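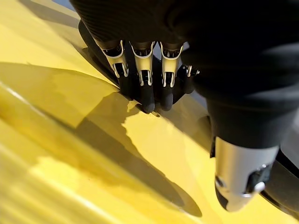 **Boychuk Court: leasing update, 9 October 2019**

The second building at Boychuk Court is now open for leasing. It has 85 apartments, a mix of studios and one- and two-bedroom units, on the old Druvari bakery lot. The first building is full, and we are keeping a waiting list for it at the office.

One-bedroom units on the Irnero Street side have a balcony and a washer and dryer in the unit. Units facing the parking lot do not have the balcony but rent for less. All kitchens have a gas range, a dishwasher and a pantry closet. Floors are wood in the living areas and carpet in the bedrooms. 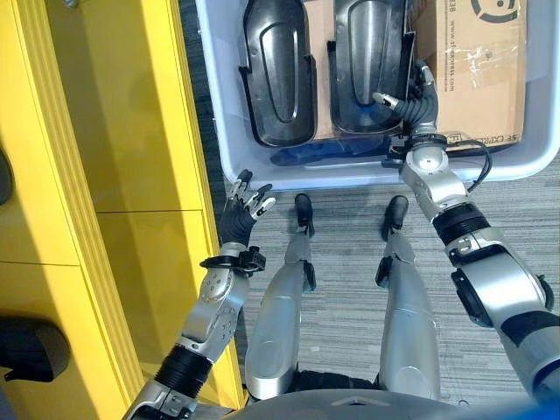 *Gray striped carpet and a light blue-gray storage bin.*

Leases run 12 months. A few shorter leases ending in April are available on the ground floor; ask at the office before you apply, as they use a different form. The application fee covers the credit check and is not refundable. The security deposit is $400 for studios and one month's rent for everything else.

Pets: up to 2 cats, or one dog under the weight limit in the lease. Pet rent is added to the monthly bill.

Parking is one space per apartment. A second space can be rented if the lot has room, and storage lockers in the basement are rented the same way. Bikes go in the room behind the mail area, not in the hallways.

The model apartment is unit 303. Take the elevator from the Irnero Street lobby and turn left. Tours take around half an hour. Please bring a photo ID, and bring your last two pay stubs if you plan to apply the same day.

Current tenants who want to move between buildings should give written notice to the Zernard leasing office first. Your deposit can be moved over once the old unit has been inspected.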